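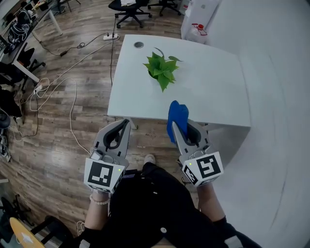 Desk cleaning, part two

Dec 1, 2024

The white desk surface is harder to keep clean than the old oak one. Dust shows less, but coffee rings and pen marks show more. After a February of trying sprays, I settled on a damp cloth with one drop of dish soap in 2,000 ml of water. More soap than that leaves a film, which then collects dust.

Order of work: clear everything except the plant, wipe from the back edge to the front, then go over it again with a dry cloth. The cable grommet in the back corner needs a separate pass. Grit collects in the seam around the ring, and a cotton swab gets it out.

The plant stays on the desk and gets its leaves wiped one at a time with plain water. Lev Kravets recommends leaf polish. I tried it once and the leaves were sticky for a week.

Cables are still unresolved. Two power strips on the floor is one too many, and the white cable has to be lifted every time I vacuum the planks. A tray under the desktop would take both strips. The Rulto one costs 389 and needs 100 mm of clearance behind the rear legs. I have to measure again before ordering.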